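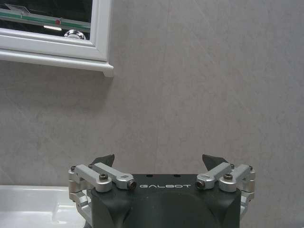

About Griren

Home Classes At your place Moving house About us Contact

We teach people how to run a home. Cupboards, drawers, pantries, linen, the shelf in the garage where everything ends up, the box of cords. If it lives in a house and has to be put somewhere, we've probably run an evening class on it, and if we haven't, send us a message because we'd love to!

Griren is a small school in Kudthorpe, up the stairs at 18 Gundham Street, above the shoe repairer. We run short courses in tidying, folding, packing and setting up a kitchen, and we also come out to homes when a job is easier to learn on the spot. Our students are people moving out of home for the first time, couples squeezing two households into one, parents of new babies, retirees going from a big place to a little one, and quite a lot of people who simply like a good drawer. We like a good drawer too.

How we started

Ximeng Zeng and Shengli Gu met while working in the packing room of a furniture removalist. They spent their days wrapping other people's dinner plates and talking about how they'd have arranged the cupboards the plates came out of. Customers kept asking questions that had nothing to do with the move. How do you fold a fitted sheet? Where should the baking trays go? What do you do with the good glasses when you only use them at Christmas?

So in March of the following year they hired a room for a night and put a sign-up sheet in the window of the bakery. The class was on packing a kitchen. Far more people came than there were chairs, somebody brought in a casserole dish with a lid that wouldn't sit flat and wanted to know how to wrap it, and the whole thing ran an hour over. They booked the room again before they'd left the building.

We've now taught 986 classes, if you include home visits, and packing a kitchen is still the one that fills first.

What we teach

Packing a Kitchen
Plates on their edges, heavy things low, knives rolled and labelled, and a first-night box with the kettle in it. You'll wrap real crockery and pack a real carton, then swap with the person next to you and unpack theirs. Unpacking someone else's carton teaches you an enormous amount about labels.

The Working Drawer
A two-hour class on the drawers you open every day. We go through dividers (bought and homemade), what belongs near the stove and what can move further away, and how to deal with the one awful drawer that jams on the potato masher. Bring the contents of yours in a bag if you're game. Most people are.

Fold
Shirts, towels, jumpers, tea towels, fitted sheets. Yutong Cui takes this one and she has more ways of folding a towel than seems possible. She'll ask how deep your shelves are before she shows you anything, so have a quick measure before you come.

Pantry from Scratch
Everything out, shelves wiped, everything back in an order that suits how you cook. We talk about jars and decanting, and we're relaxed about both. Flour in its own paper bag inside a tub is fine by us. Running out of room is usually the bigger worry, and there's a good half hour on corner cupboards.

Small Rooms
For share houses, studios and kids' bedrooms. Under-bed storage, the backs of doors, hooks that don't wreck the paint, and what to do when there is one wardrobe and more than one person.

Paper and Cords
Our shortest class and a surprisingly cheerful one. Warranties, school notices, old phone chargers. You leave with one folder and one box.

The Hoshino fold-down table

People who have been to our classes will know the Hoshino. It's the name we use for a table layout that Boyang Ren came up with for teaching in a narrow room, with the work surface split into "in", "out" and "not sure". You move things from one side to the other as you sort, and the "not sure" section is kept small on purpose. It started as masking tape on a tabletop. Now the first thing we do on a home visit is clear a bench or a bed and mark out a Hoshino, and students write to us months later saying they still use it for the washing.

(The table itself folds down off the wall and was built by Boyang over a long weekend. The hinges squeak. We know.)

Who we are

Ximeng Zeng, co-founder. Ximeng looks after the kitchen courses and wrote nearly all of our class notes. She's happiest with a pantry and a whole morning.

Shengli Gu, co-founder. Shengli runs the moving-house side: packing plans, carton lists, and the home visits in the last fortnight before a move. If you've rung us in a panic with the truck coming tomorrow, you've spoken to Shengli.

Boyang Ren, teacher and maker. Small Rooms, shelving, hooks, dividers. Boyang also keeps the tool cupboard, and he's always glad to talk someone through cutting their own drawer inserts.

Yutong Cui, teacher. Fold, linen cupboards, wardrobes and baby clothes.

Yutong Jia, bookings and class days. Yes, we have two Yutongs. Emails signed Y.J. are about your booking and emails signed Y.C. are about your sheets. Yutong J. also teaches Paper and Cords, which was her idea.

How we like to work

We go at your pace. A class is hands-on from the first few minutes, and you're welcome to do one shelf very slowly while everyone else does three. On home visits you decide what stays. We'll ask when you last used something, we'll hold it up so you can have a look at it, and then it's your call.

We don't take photos of people's cupboards without asking, and we don't have a shop full of matching tubs to send you home with. Shoeboxes are terrific. Ice cream containers are terrific. If you do want to buy something, measure first and buy one, live with it for a bit and then get the rest.

Things that leave the house get sorted as we go. Good linen and kitchenware can be passed on, towels past their best are usually wanted by animal shelters, and we keep a current list of local drop-off points at the front desk. Ask us for a copy, even if you haven't done a class.

Practical bits

Most classes are capped at 18 people. The Working Drawer and Small Rooms are smaller because they need more bench space.

If you can't make it, let us know at least 48 hours beforehand and we'll move you to another date at no charge.

There are stairs up from the street. If stairs are difficult, tell Yutong J. when you book and we'll arrange a visit to your place at the class price.

Wear something comfortable with sleeves you can push up. We supply cartons, paper, tape and markers, and tea. Bring your own lunch for the full-day courses, or walk down to the bakery (it's the same one, and they still put our sign-up sheet in the window).

Home visits cover Kudthorpe and the surrounding suburbs. A bit further out is often possible, so please ask.

Get in touch

Come up and say hello, use the contact form, or leave a note with the shoe repairer if we're in the middle of a class. We love hearing what happened next, too. Before-and-after stories, tricky cupboards, a fitted sheet you've finally got the better of, send them all in!

Page last updated 30 December 2020

Class dates Gift vouchers Drop-off list Privacy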